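Moving the sourdough to July hours

I've been baking bread at home for long enough now that I ought to know what summer does to it, and every year it catches me out all the same. I went to bed with a perfectly sensible bowl of dough on the worktop and came down at half past six to find it had climbed over the rim and was making its way towards the toaster. July, then!

If you're new here, I keep a starter called Flonell (long story, my niece named her) and bake twice a week, mostly plain white loaves with a bit of rye thrown in. From October to April I can mix after supper, leave the lot overnight and shape it before work. The kitchen is freezing and the dough just sits there sulking until it's ready. Lovely. Once the nights warm up that whole routine goes out of the window.

Aoife Keane, who taught the bread class I went to years ago, used to tell us to watch the dough and ignore the clock. I nodded along and then went home and watched the clock, obviously. I'm better at it now, but I've got a job and a bus to catch, so some sort of timetable has to exist.

What I do now is use less starter. My winter loaf takes 300 g of water and a big dollop of Flonell, and in summer I cut the dollop right down, to a tablespoon or so, and use water straight from the cold tap. I mix it when I get in from work, give it a few folds while I'm cooking, and put it in the fridge before bed. Then it gets shaped in the morning and goes back in until evening. The loaf comes out a bit more sour, which I like and my husband puts up with.

Flour matters too, more than I wanted it to. I'd been buying whatever was on offer, and then I finally ordered a big sack from the mill at Gridumthorpe, after months of dithering over the postage. It drinks up far more water than the supermarket stuff! My first loaf with it was like a doorstop. The second was better, and by the third I was sending pictures to people who hadn't asked for them.

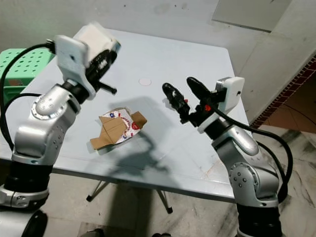
Baking when it's hot

I've tried baking at five in the morning so the house could cool down again, and I can't recommend it unless you're up with a baby anyway. Late evening suits me much better. Windows open, radio on, oven up to 219 (mine has a digital dial that refuses to land on 220, don't ask me why) and the bread in its lidded pot for half an hour, then almost 20 minutes without the lid.

And then you have to leave it alone until morning, which is torture. I failed last night and ate the crusty end standing at the sink with far too much butter on it.

Next up I want to try a seeded one, if I can find my big jar of sunflower seeds. I know I bought some. They'll be behind the lentils.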